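My aunt died in June and left me her house and everything in it, and for the first week I mostly made tea and opened drawers and closed them again. A few of you wrote in after my last post on the Wistura page asking how I got through it, so I'm putting down what worked (and what I'd do differently) while I still remember. If you've got a parent's or a grandparent's place to clear, I hope some of it saves you a Tuesday or two.
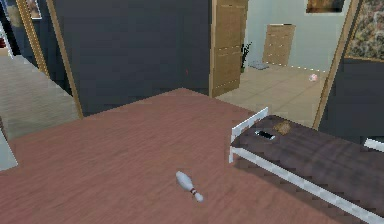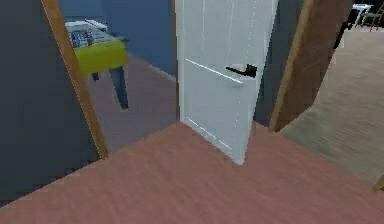
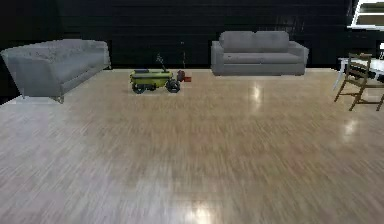

Rooms and doors. Do one at a time.

First thing: keep a notebook, a paper one. I started out with a list on my phone and my cousins couldn't see it, so we had the same talk about the china cabinet over and over. The notebook lived on the kitchen counter with a pen tied to it, and anybody who wanted something wrote it down. When two people wanted the same thing we just left it for the end. Most of the time one of them had changed their mind by then!

Give yourself 5 boxes per room: keep, family, donate, trash, and don't know yet. Be generous with that last one. I filled mine with greeting cards and recipe clippings, and I was so glad later that I hadn't tried to decide on a bad afternoon.

Set a timer for 30 minutes when you do paper. Paper is slow and it gets you right in the throat, you open a gas bill and there's her handwriting on the back. When it rings, go stand outside. Anything with an account number goes in one folder, and don't shred a thing until whoever is handling the estate has seen it.

Clothes: check every pocket, and I mean every pocket, bathrobes too. I found 2 rings in a coat and a grocery list that I've kept. For closet smell, hang things outdoors in the shade for a day before you wash them. I used the plain Osine soap flakes on the wool sweaters, cool water, rolled them in a towel and laid them flat. If you want to keep one sweater smelling like the person, put it in a zip bag before you do any laundry at all. I wish I'd known that.

Old photos stuck in those sticky-page albums will usually come loose if you slide dental floss behind them, slowly, like sawing. Take a picture of the page first in case one tears. Pencil the names on the back, lightly, and don't use a ballpoint.

For cloudy vases, a spoonful of rice, some white vinegar and warm water, then swirl. My aunt taught me that one when we lived over on Nernimwood, and I still do it her way, with too much vinegar.

The Meireles thrift store picked up the big furniture, but call early, they were booked 2 weeks out when I got hold of them. I'll write up the quilts next time, they need a post of their own.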